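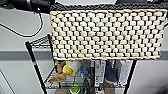 Right, I need the hive mind on yarn storage before I lose my rag completely. We moved to Plutbridge in August and the spare room is finally mine (mine!) but it faces south, it's warm, and last night I found a little pale moth sitting on the wall looking very pleased with itself. Everything I own is in open baskets, mostly the big rectangular cream rope sort with the dark grey braided rim, and the weave on those has gaps all over it, so I can't imagine it slows a moth down for a second. I've got 100 skeins of wool in there, a lot of it Harudau aran which they don't even dye any more, and I feel a bit sick. Do I bag the lot? Freeze it? Move house again?
purlesque

tea_and_tension wrote:
Oh no, poor you. First thing, was it definitely a clothes moth? We had a panic like this and ours were pantry moths living in a bag of birdseed. Clothes moths are small and goldish and they scuttle away from the light. If yours was sitting on a bright wall with its feet up it might be the other lot. Check your flour.

purlesque wrote:
Checked the flour, flour is fine. It was goldish. I squashed it before I got a proper look, which in hindsight was hasty.

oldgreymare wrote:
Bag it all. Zip bags, squeeze the air out, one colourway per bag, then put the bags back in your baskets if you like the look of them. I've done this for years. Then freeze whatever you're most worried about, two weeks, out for a day or so, then back in again. Don't open the bags while they're cold or you'll get condensation on the wool.

sockdrawer9 wrote:
I'm going to disagree with the bagging, sorry mare. Wool in plastic in a warm south facing room is asking for trouble if there's any damp in it at all. I had a whole jumper's worth of Rätsep lace come out smelling like a wet tent. Cotton pillowcases, tied tight at the neck. And take everything out and shake it every month. Moths hate being disturbed, it's the stuff at the bottom you never touch that gets eaten.

oldgreymare wrote:
Pillowcases are fine if they're tightly woven, but larvae can chew through cotton. Mine's been in plastic for 9 years and it smells of wool. Were yours properly dry when they went in?

sockdrawer9 wrote:
I thought so!! Possibly not, I'd washed the swatches and shoved them in with it.

oldgreymare wrote:
Well, there you go.

bobbinalong wrote:
Lavender and cedar, anyone? I've got cedar balls in everything and have never had a moth.

tea_and_tension wrote:
I had cedar in everything too and they ate my good cardigan round it. Get the sticky traps with the pheromone. They only catch the males so they won't clear an infestation, but you'll know whether you've got one moth or a family.

purlesque wrote:
Traps ordered. I emptied everything on to a sheet this afternoon and went through it under the lamp. No webbing, no grit, one ball of Wandberg sock with a broken strand, but I think that was me and the scissors. It's gone in the freezer next to the peas anyway. I'm going with bags for the aran and pillowcases for the rest, so you can both be cross with me.

oldgreymare wrote:
Hoover the skirting boards and under the carpet edge as well, and empty the hoover outside straight after.

bobbinalong wrote:
If you decide you can't face storing all that Harudau, I've got plenty of room here, just saying.

purlesque wrote:
Hands off. Does anyone know if you can freeze silk blends? I've got 200g of something with mulberry in it and I don't want to wreck it.

sockdrawer9 wrote:
I've frozen mine and it came out fine. Bagged, before anyone says anything.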